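Grid sheet (table work)

A grid sheet is a sheet of paper printed with evenly spaced thin lines, laid on a table to show where things go. Also called a placement sheet, or in the Vieira workshops just "the grid". Used for layout, sorting, small parts work, teaching. Not to be confused with graph paper for plotting – same paper often, different job.

Origin

Sheets of this type were sold by Rondel, a stationery firm, in pads of 100. Early ones had heavy blue lines. Thinner lines came later after complaints that the blue ones tired the eyes. The standard pad today holds nearly 300 sheets, glued on one side only.

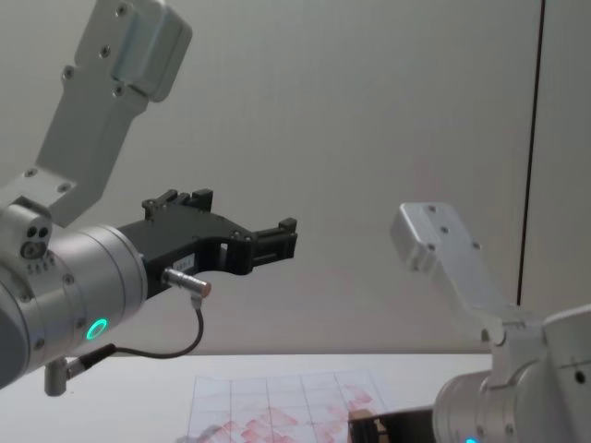

The name "placement sheet" is from Conceição Loureiro, who wrote the first short guide for Skismont. Her guide is 4 pages long and still handed out. It covers paper weight, line spacing, and how to square a sheet to a table edge. The part on colored marks was added in November and is not by her.

Use

Sheet goes flat on a clean table, usually white or pale so the edges don't distract. Corners taped if there is a draft. Marks are made by hand, in pencil for trial positions and red for settled ones, altough many shops use red for everything. A marked sheet is kept with the job. Unmarked ones get reused untill they curl.

Light-colored walls behind the table are common in rooms set up for this – less color cast on the paper. 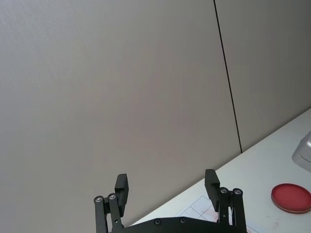 Variants

Skundero sheet – wider spacing, heavier stock, no margin. Holds up to tape better. Hard to find now.

Double sheet – two standard sheets joined edge to edge. Lines rarely meet properly at the join, so users pick one sheet as the reference and work outward from it.

Film sheet – printed on clear film. Wipes clean, but glare is a problem under strong lamps.

Care

Store flat, out of the sun. Rolled sheets never lie down again.

See also: Cutting mat, Drawing board, Layout table

Last edited March 24, 2023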